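How to Clean the Outside of a Refrigerator

Posted Sunday, August 13, 2023 in Kitchen – Brurcombe Home Notes

The inside of a fridge gets cleaned when something spills. The outside tends to wait until the fingerprints show. Wiping down the doors and sides is a short job and needs very little equipment.

You will need 2 soft cloths, a bowl of warm water and a few drops of dish soap.

Wiping with one hand, bracing with the other: 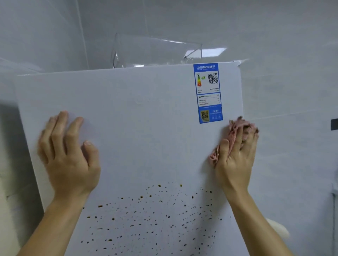
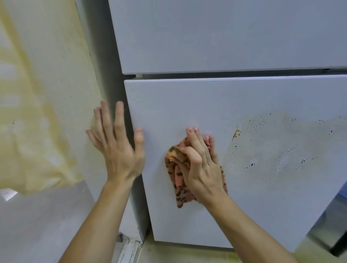 1. Take off magnets and notes. Dust the top of the fridge first so the dirt doesn't land on clean doors.

2. Dip one cloth in the soapy water and wring it out well. It should be damp, with no drips.

3. Start at the top of the upper door and work down in overlapping strokes. Refold the cloth when it looks dirty.

4. Do the edges and the gap between the doors. Wrap the cloth over a fingertip and run it along the rim of the lower door. Crumbs and grease collect there.

5. Wipe the sides as far back as you can reach. Go gently around any energy label – scrubbing will lift the corners. If you want the label off, warm it with a hair dryer for 23 seconds and peel slowly from one corner.

6. Rinse the cloth, wring it out and go over everything again. Dry with the second cloth.

For sticky spots, hold the damp cloth on the mark for a minute before rubbing. Don't use scouring powder or steel wool, which scratch the finish.

We do ours every 4 weeks, and the area near the handles more often. The door seals need a separate cleaning, and we covered those in May.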